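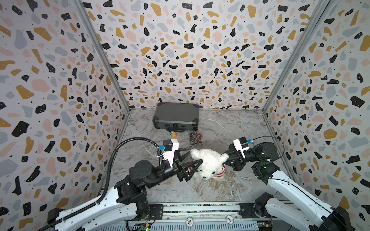 I finished the charge nurse refresher at Blackburn in September and have had enough requests for my notes that I am putting them here. They cover the staffing and handover modules only. The medication safety module has its own handout, and the unit educators can send it to you.

The course ran for two weeks, mornings only, with 91 of us split into four groups. Isla Buchanan taught the staffing sessions. Her main point was that a ratio tells you how many nurses you have and very little about how the work falls across a shift. We were given 255 de-identified shift records from medical and surgical units and asked to score each one twice, first by census alone and then by census plus admissions, discharges and transfers. On my group's set the two scores disagreed most between 2 p.m. and 6 p.m. Discharges are still being processed in those hours and the beds are already being filled.

I have changed one thing on my own unit as a result. The afternoon assignment is now reviewed at 1:30 p.m. instead of at noon. The sheet has a column for pending discharges and a column for assigned admissions, and the charge nurse fills in both before touching the room list.

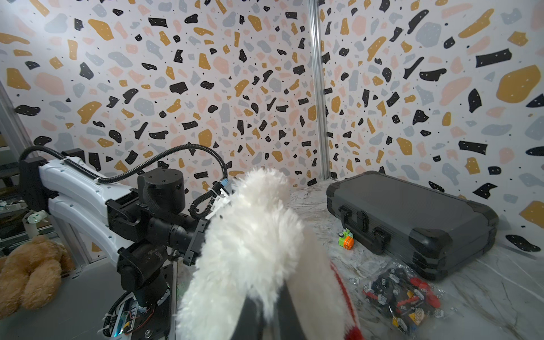
Patterned wall panels with a metal post at the corner.

The handover module was more mixed. We compared three formats: free verbal report, a fixed written template, and verbal report with the template open at the bedside. The third takes longer for the first few shifts. Our practice handovers ran to 110 seconds per patient, and most of the overrun came from people reading the template aloud line by line. The instructor's correction was to say only what has changed, what is due, and what would make you call the physician. Lines, drips and allergies get checked by eye against the chart.

Omix, the scheduling software used in the exercises, handles swaps well and float staff badly. A float nurse shows up as unassigned until someone edits the record by hand. If your unit uses it, check the float list before you print anything.

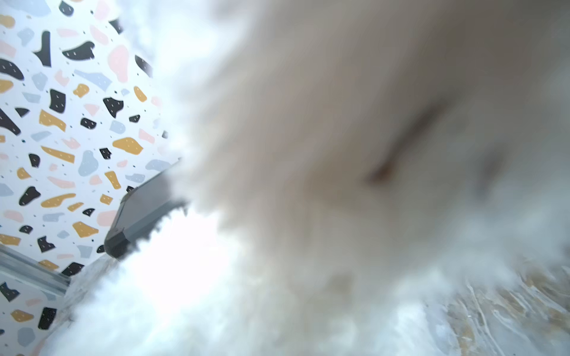 Soft white and cream, very close up.

Enrollment for the next round is through the education office. You need a manager's signature and a current unit assignment. Bring a calculator, as phones have to stay in the lockers during the scoring exercise.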